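How does a workshop plan for a robot?

A robot arm is a big thing to buy, so people plan first. Planning means writing down what the job is, what is needed to do it and what it will all cost.

Fidel Ocampo does the planning at Flaltix, a small firm in Salinas. He began with the job. The arm would practise picking up blocks and putting them into a board with holes.

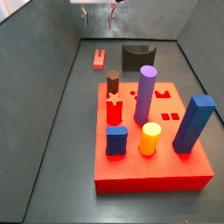
Next he made a list. An arm needs a gripper, which works like a hand. It needs cameras, and walls to go round the place where it works. It also needs things to pick up. Foam shapes are cheap, and Fidel set aside 22 pounds for them. The gripper fingers had 300 pounds, and the cameras and cables had about 2000.

The arm itself cost much more than that, so Flaltix hired one in May to try it out before buying. 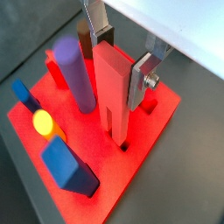 The gripper holding a pink block over the red board.

A budget also needs money for later. Finger pads wear down and blocks get lost. Fidel keeps two spare sets of pads in a drawer and writes down the date when he opens a new one. 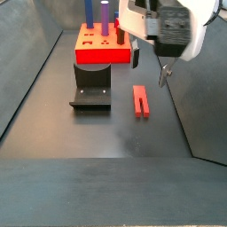

Time goes in the plan too. Someone has to set up the arm, test it and learn how to stop it safely. If a part has to be ordered, the work may have to wait until it comes.

Words to know
Budget: a plan for spending money.
Gripper: the part of a robot that holds things.
Hire: to pay to use something for a while.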